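Kakstead College to open student kitchen robotics challenge to schools and colleges across the county

Kakstead College has announced that its student kitchen robotics challenge, run until now as an internal project for second-year engineering students, will be open to outside teams from the coming academic year. Entries are invited from sixth forms, further education colleges and supervised youth clubs.

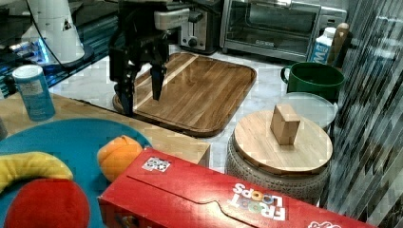
Angharad Eynon
Press and Communications Officer, Kakstead College
Thursday, August 29, 2019

The Trosta Challenge asks student teams to program a robot arm to carry out ordinary household tasks at a kitchen worktop. Teams are given a list of tasks at the start of term and a further task, not disclosed beforehand, on the day of the final. Marks are awarded for completed tasks, for safe working and for the quality of the written log that each team must submit.

Nine teams will be accepted for the first open year. Each may have up to six members and must be accompanied by a member of staff. There is no entry fee, and travel grants will be available to teams from state-funded schools and colleges.

The challenge began as a coursework assignment and became a project in its own right when students asked to continue with it outside timetabled hours. In the most recent internal final, held in April, the winning team, Sidirus, scored 73 marks. The runners-up, Team Stojanović, finished on 70 after a late appeal concerning the placing of a plate was considered and turned down.

Sizwe Du Plessis, Lecturer in Engineering and leader of the project, said: "Our students are used to exercises in which every part is the same size and arrives in the same position. A kitchen is far less orderly. They have to think about soft things, round things and things with lids, and they have to explain in writing why they chose one approach over another. We have been very pleased with the standard of that writing, and we look forward to seeing what other schools and colleges bring to it."
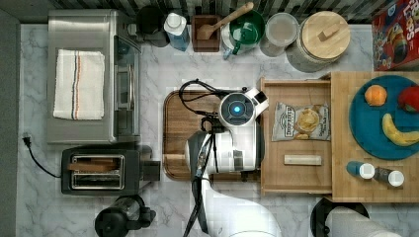

The robot arm over the chopping board at the Trosta Challenge worktop.

Visiting teams will attend three practice sessions at the college before the final. Program code may be prepared elsewhere, but all work with the arm will take place on college premises under the supervision of trained staff. A safety briefing is compulsory, and students who have not attended one will not be permitted to operate the equipment.
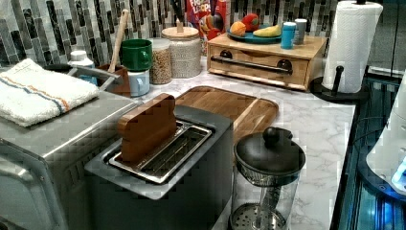
Judging will be carried out by a panel of three, made up of one member of college staff and two external assessors. The panel will publish its marking scheme before the first practice session, and teams may put questions to it in writing until the week of the final. Tasks will be based on everyday items, among them the toaster with its bread-shaped wooden block, the mugs at the back of the worktop and the fruit on the teal plate. Judges will record each attempt separately, and a team may choose to repeat one task of its choice for a revised mark.

Schools, colleges and clubs wishing to enter should request an application form from the Engineering Office at Kakstead College. Forms must be signed by a head teacher, principal or club leader. Places will be offered in order of application, with a waiting list kept for any that become free.

Notes to editors

The Trosta Challenge is organised by the Engineering Department of Kakstead College and is open to students aged 16 to 19.

Requests for interviews with Mr Du Plessis or with members of the Sidirus team should be made to Angharad Eynon at the college press office.

Members of the press wishing to attend the final are asked to register in advance.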